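Nisbridge Restaurant Guide: Progress Report to Plevoteo, August

Reviewing for the guide is on schedule. We have visited 20 restaurants and written up all but two.

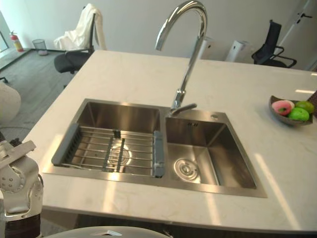 Photo: Irén Szabó

Irén Szabó covered the Gethin side of town, mostly noodle bars and bakeries. Tudur Wynne took the Jostov quarter. Each place gets a second visit before we score it, and lunch counts separately from dinner.

Spending on meals stands at 92 percent of the budget. Dinner in Jostov cost more than planned,

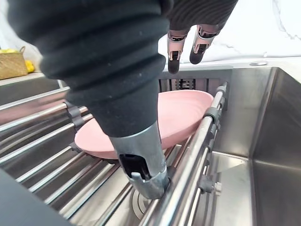
so the remaining visits there will be at lunch. We are not asking for more money. The print run stays at 600 copies.

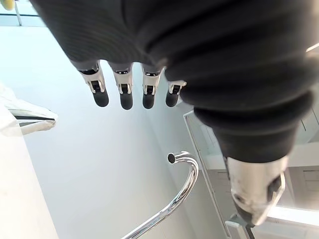 Next Steps

Finish the last two reviews, check opening hours by phone and send proofs to Plevoteo.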